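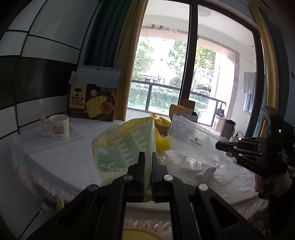

Chapter 3
Reading the Box: Packaged Snacks and What Their Labels Say

I learned to read labels at a kitchen table in Danville, long before anybody paid me to teach it. My neighbor Grażyna Ostrowski had a habit of reading the back of every packet out loud while the tea was steeping, and I picked it up from her the way you pick up an accent. Crackers, soup mix, gum – she read them all, including the ones in languages neither of us knew. (We got pretty good at guessing!)

So before we get to any rules, go get a snack. I mean it. Crackers are great for this chapter, and so is anything that comes as small packets inside a bigger box, but use whatever is in your cupboard. Put it on the table next to your mug and turn it around until you find the small print.

Most people look at the front and stop there. The front is where the big letters and the tasty pictures go, and I like a tasty picture as much as anyone. But a picture of meat next to a cracker might mean meat in the recipe, or a meat flavor, or just an idea for what to put on top. You have to go to the ingredients list to find out, and that list runs from the largest amount to the smallest.

Then there's the serving size, where my students trip up every March. Say a packet gives you sodium for 10 crackers and you eat the whole sleeve. Ritu Shukla, who took this class with me, worked out that her usual afternoon snack came to 698 milligrams, and she went back and checked it twice.

Key words for this chapter: serving size, ingredients list, allergen statement, best-by date, net weight.

Keep your packet handy. We'll start with the serving size in Section 3.1, and you'll need a pencil.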